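Home Products Support Tickets Community Downloads Sign in

Ticket: Jesard gripper kit, wrist camera and "tidy" routine – wrong approach on paper cup and small cloth
Product: Jesard two-finger kit with Traltska pick software
Status: Open, waiting for customer
Opened by: Mazandarani workshop

Hello,

We have the Jesard kit on trial until the end of March and we must decide if we buy it. I write the problems in the order we met them, so that you can follow. Please excuse if some words are not the correct ones, the manual we have is translated.

Setup: one arm, the standard black fingers, the wrist camera that came in the box, Traltska software with the normal settings. We changed only the approach speed, which we made slower. The controller is connected by cable and not by the wireless adapter.

Problem A. The software finds a white paper cup without trouble when the cup stands upright on a dark surface. When the cup lies on its side on something white, it is often not found at all, or the software draws the grasp line in the wrong direction. I expected a line across the body of the cup. What I get is a line along the length, from the open mouth to the base, and then the fingers come down turned by a quarter.

The worst case for us is a soft white sheet. The cup presses into it a little, the sheet makes folds, and the shadow of the cup is darker than the cup. 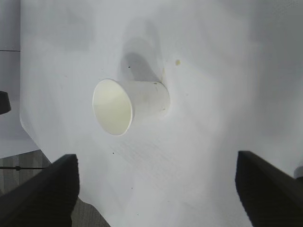
Page last changed: March, 16:40

At this position the log says "candidate rejected, low edge score" and the arm waits for the timeout, which is 120 seconds. After this it goes home. I would like to know if the timeout can be made shorter, because for a trial it costs a lot of patience.

What I tried for problem A:

– Restart of the controller. No change.
– New camera calibration with the printed card. The calibration passes, but the result with the cup is the same.
– Lamp moved to the other side of the arm. It was better for a short while, then the same again. I cannot say if the lamp was really the reason.
– Edge threshold from the normal value down to 4. Now the cup is found, but the software also finds folds in the sheet and wants to pick them. This is not usable.

I also looked in the kit folder for an object profile with the name "cup, lying". There is a profile "cup" only. In the brochure it is written that the kit handles "cups and small textiles in any pose", and this sentence was one of the reasons we asked for the trial.

Problem B. Small textiles on the white table. The piece is dark, soft and crumpled, with a thin loop at the top. The software takes the loop as part of the object and puts the center of the grasp too high. The fingers close around the loop or beside it, and the cloth stays on the table. In around half of the attempts it goes well, and I could not find the rule for when.

I made the attempts one after another with the same piece, each time dropped again from the hand. If the loop points away from the arm, the result is worse than if it is folded under the cloth. I tried also with another cup on the table, to see if a neighbor object disturbs the detection.

For this test the cup stood upright with some cloudy liquid in it, on the left side, and the left finger was quite near to it on the way down.

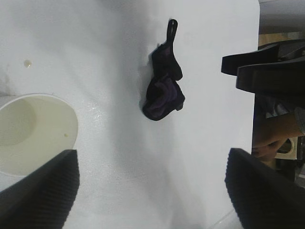

Jesard Support wrote: thank you for the clear order, it helps us a lot. For the textile, please open Traltska, go to Object, then Soft, and switch on "ignore thin parts". It is off in the trial version. With this setting, narrow loops and strings are removed before the grasp center is calculated. Set the value to 2 first, and go to 3 only if the loop is still included. Please also draw a keep-out zone for any open cup with liquid. The software does not plan around a neighbor object by itself when the zone list is empty.

For the cup lying on the sheet we can reproduce what you report. The low edge score is a known limit for white on white. The Bivach profile pack contains a profile for lying cups, and we can add it to your trial without cost. The timeout is under System, Motion, Wait.

Reply from Mazandarani workshop:

Thank you for the fast answer. I switched on "ignore thin parts" with value 2. The grasp center is now on the thick part of the cloth, also when the loop points away. I will make more attempts tomorrow morning before I say that it is solved.

The keep-out zone I have drawn, but it is saved only until the next restart. Is this also a limit of the trial version, or do I forget a step? I pressed Apply and then Close.

Yes, please add the Bivach pack. Two questions to it:

Does the pack replace our present "cup" profile or is it installed beside it? We have changed some values there and I would not like to lose them.

Is the pack included in the purchase price later, or is it a separate item? The offer we received does not mention it, and I need this for the purchase form.

The wait time I have found, and it is set shorter now.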